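Comparing two finger pads on the hand-held gripper
Student project report, group 2
Mitali Matubbar, Karthik Sheikh
Fri 6 August

Status: mostly done. Slip section still thin, see end.

What we wanted to know

The hand-held grippers in the lab came with the stock pads, which we call Kina in our notes (name of the print file). Karthik drew a second pad in May, Paveck, same outside shape but softer and with a deeper texture inside. Question was simple. Does Paveck hold long thin metal things better, and does it mess up anything else, mainly the tracking.

Tracking matters more than we thought at the start. The markers are how we get the pose of each gripper, so if a pad makes you hold the thing at a weird angle the markers turn away from the camera and you lose frames. A pad that grips great and loses the pose is no use to us.

Setup

One person wears the gear and holds a gripper in each hand. Second person logs. Same objects in the same order for both pads, operator swaps halfway. Two cameras recorded per run, one at the gripper and one up at the head. Logging script is Roy, which Mitali wrote for another class and we just reused. It stamps each open and close and throws out anything where the marker is missing for too long. Limit was 5 frames, picked by trying a few values, no deep reason.

Objects: a mix of small light stuff and longer metal parts. The metal parts are where the stock pad had trouble last semester so most of the runs went there.

Pad close up first, then both grippers on a long gold-colored metal piece:

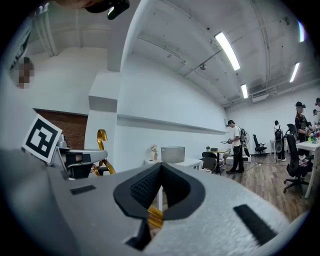
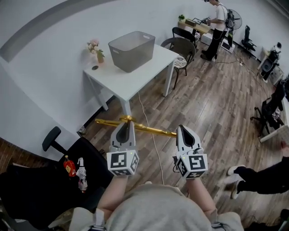
We did 55 runs total. Not split evenly – we lost a morning to a dead battery and the Paveck set came out shorter. Should have randomized the order too. We did all Kina first, then all Paveck, so some of the difference could just be us getting better at it. Known problem, no time to redo.

Results

Small light objects: no difference we would defend. Both pads fine.

Long metal parts, two hands: Paveck better. Fewer regrips, and the part rotated less when one hand moved before the other. With Kina the part tends to roll about its long axis, you squeeze harder, then it rolls anyway.

One hand, long part held off center: both bad. Neither pad has enough contact area, and the weight just levers it down. Texture does nothing for this. A wider finger might.

Tracking: Roy kept 3254 frames from the close-up comparison clips after filtering. Kina lost fewer frames per run. We think this is the wrist angle. Paveck is a bit thicker so people turn their hands in to close it fully, and then one marker face goes edge on to the head camera. Mitali noticed it on playback, we had not seen it while running.

Comfort: nobody asked for a score but everyone said the same thing, Paveck needs more force and your thumbs get tired. Short breaks between sets helped.

Things that went wrong

– Mounting screws on the Paveck pads worked loose twice. Added thread lock after that, was ok.
– Cables on the floor. We taped them down, then moved the table and had to do it agian.
– Forgot to restart Roy after a swap, so one run has the wrong operator in the log. Fixed by hand.
– Lighting changed between sessions. Marker detection didnt seem to care but we never checked it properly.

What we would change

Thinner Paveck, keep the texture. Karthik has the drawing ready, waiting on the printer. Alternate the pads run by run. Measure grip force with a real sensor, right now "needs more force" is only what people told us.

Also want to try the pads on the Stalorwood arm at some point. The finger mount is the same so they should go straight on, and then the thumbs question goes away and we can set the force. Slip numbers will be redone at the same time, the ones we have are from video only and the two of us did not agree on what counts as a slip. Mitali counted any visible movement, Karthik only counted drops and regrips. The raw counts are in the shared folder under both definitions.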